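We use cookies to remember your cart and language. Accept | Settings

Sturkurari Bench Sorting Set

A set of tabletop pieces for sorting and placing practice, sold by Komlow. Everything fits on one white bench top and packs away on a single shelf. Order number 673.

The large piece is the mint-green ring, shaped like a wide tire, with a white spoked hub in the middle. It sits flat and stays put when small parts are dropped into the opening. Wipe the green surface with a damp cloth — no solvents. 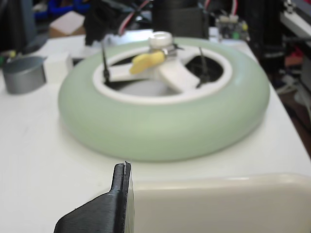
Ring and hub ship assembled. Check the small clamp at the center before first use and tighten it by hand if it turns. The bench needs to be at least 600 mm deep.

Blocks come in blue and white, 6 to a bag. The bin is square and white with rounded corners and a thick rim, and it takes a full bag of blocks without stacking. Most people start with the blue ones, as they show up best against the bench. Spare bins are sold in packs of 2. 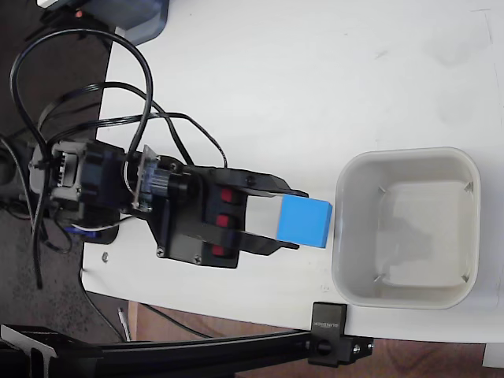 Komlow — Bench Equipment Department

Lead time is two weeks for the full set, less for spare blocks. Bins and blocks from the older Salcedo set can be mixed with these. The Salcedo ring can't, as its hub is a different width.

Page updated Jun 2, 2021

Comments (3)

Nevzat Karaca: Does the bin come with a lid? Ours collects dust over the break.

Dandov: No lid in the box I got. I turn mine upside down.

mpk: Second bag of blocks is worth it.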